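Student Project Report
Project name: Nereo
Course: Introduction to Practical Automation, Flarkau
Date of submission: Wednesday, November 27, 2024

1. Why we chose this subject

In our course every group must build or use one small automatic system and write down what was learned. Our group wanted to work with grasping. Most robot arms in the school lab can repeat a movement very exactly, but when the object lies a little differently than before, the arm closes on air. We asked if a robot can learn from a person who does the same task with a gripper in the hand, with a camera fixed to it.

The advantage is that no robot is needed during recording. The person carries the tool and works in a normal room. The disadvantage is that the person must learn to move in a way that is useful for the robot later, and this was harder for us than we expected.

2. The tool

We used two hand-held grippers, which we named Khamphan and Komow after the folders where their recordings were saved. Each one has two fingers, a trigger and a wide-angle camera. The first printed fingers were too smooth and we had to print them again with small lines on the inner side. This cost us almost the whole month of April, because the printer in Flarkau is shared with other courses.

3. Recording

We made 1190 short recordings. Before each one we checked the battery, the memory card and the focus of the lens. At the beginning we forgot the memory card two times, so we wrote a list and fixed it to the lid of the case.

We made these rules for the person who holds the gripper:
Start and finish with open fingers.
Do not turn the wrist quickly.
Wait a moment before closing the fingers.
If something falls, keep recording – the mistake can also be useful.

4. Problems with the view

The wide lens sees much of the room, and this helps the software to calculate where the gripper is. But a thing that is very close to the lens can cover half of the view. Then there are fewer fixed points to follow, and the calculated path begins to jump. Bright windows are also difficult, as they become almost white and show little detail. We looked through the recordings by hand and sorted out 11 where the path was clearly wrong.

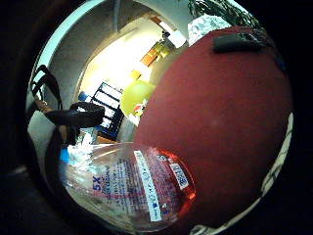 Large objects near the lens, on the right side of both views.

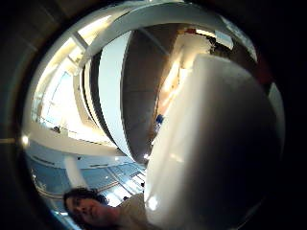 For the next round we want to hold the gripper farther from big objects before the approach starts, and to come closer only in the last part of the movement. We also want to mark difficult recordings on the same day. We did it at the end of the project, and six of them had no notes, so we could not say what the person had wanted to do.

5. What is still open

The training of the model is not finished. We have a first version, but we tested it only on the computer and not on the arm. The recordings and the list of rules stay in the Nereo folder, and the next group may use them. They should read the notes about the fingers first.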